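Home Posts Archive About Contact
Search this blog Go

The arms went in at our Plestodbridge site in October. I work on the returns side, where bottles come back from stores and somebody has to pick each one up, turn it, find the barcode and stand it back on the table. That somebody used to be me and one other person per shift.

Prurnex, the company that set the system up, told us it would take over the handling and we would take over the checking. So far that is mostly right. On a good shift it gets through 390 bottles. My wrists feel better than they have in years.
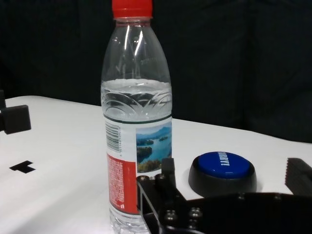

What I miss is the talking. Gemma Catterall and I shared a bench for a long time, and now she is on the Jaketti line at the other end of the building. We get lunch together when our breaks match up.

The training took 2 weeks. I learned how to clear a fault and how to log it, and I got a raise of 60 cents an hour. Whether the job will be graded higher is still being discussed. More than 51 of us signed the letter asking for an answer, and the next meeting with management is at 3 p.m. in the upstairs break room.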